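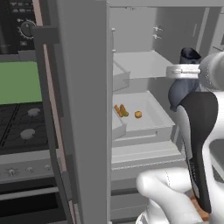

Cold brew is the laziest coffee there is, and I make a jar every Sunday night. You need 16 ounces of coarse grounds, a big jar and some patience. Clear a spot in the fridge first – swing the door wide open, like the gray one here, and check that your jar really fits. Mine didn't the first time, and I ended up drinking out of a soup pot all week!

Tip the grounds in, pour over cold water, stir, put the lid on. Leave it overnight.

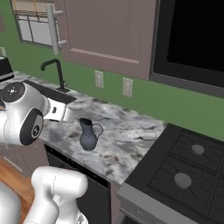

Marble counter, black sink.

Strain it over the sink (trust me), first through a sieve, then through a paper filter. The filter part is slow, so go do something else. I use the Meltum ones, but any brand works.
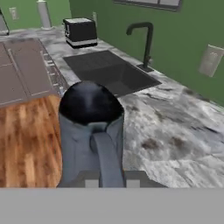 Evcombe, Apr 21, 2021
By Asfaw

A few of you asked about strength. I cut mine half and half with milk – my sister likes hers with more water and a ton of ice. It keeps for a week in the fridge, and the old grounds can go on the compost.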